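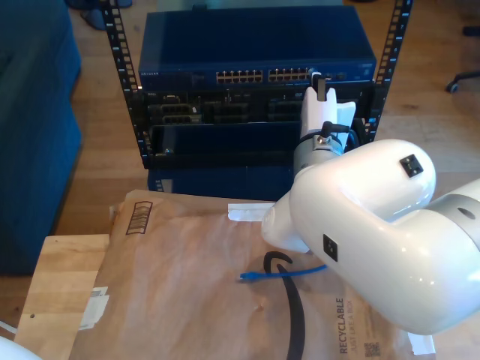

Home Sites Checklists Contacts

Network rack - quarterly inspection
Site: Direll, ground floor
Checked by: Hazel Dvorak
Date: Oct 9, 2026

1. Rack upright and steady on the floor
OK. Does not rock when pushed by hand at the top.

2. Rails and mounting holes
OK. Open frame, so easy to check. No bent edges. One cage nut was missing in March and has been replaced.

3. Network switch (NETGEAR) secured
Comment. Both ears fixed, but one screw on the right needed tightening. Done on the day.

4. Unused Ethernet ports
Comment. Contacts are open to dust. Please fit blanks - Jintana Panyasiri has a bag of 100 on order from Srithong.

5. Server drive caddies and latches
OK. All latches closed. Grilles wiped with a dry cloth.

6. Shelf below server
OK. Nothing to be stored on it. It sticks out further than the server, so mind knees and sleeves when working at the front.

7. Clear space in front of rack
Action. The table is too near for anyone to kneel at the lower part of the rack. Move it back before the next visit. Wooden floor to be lifted over, not dragged across.

8. Paper and packaging
Action. Brown mailer left on the table. Post and packing go to the front office the same day and should not be kept by equipment.

9. Earth bonding
OK. Tested, reading entered in the Prurkix log, page 104.

10. Trip hazards
OK. No leads across the walkway at the time of checking.

Result: pass, with 2 actions (items 7 and 8). Jintana to sign off both within 8 working days and send a copy to Mitasari. If the blanks have not arrived by then, leave item 4 open and carry it over to the next sheet.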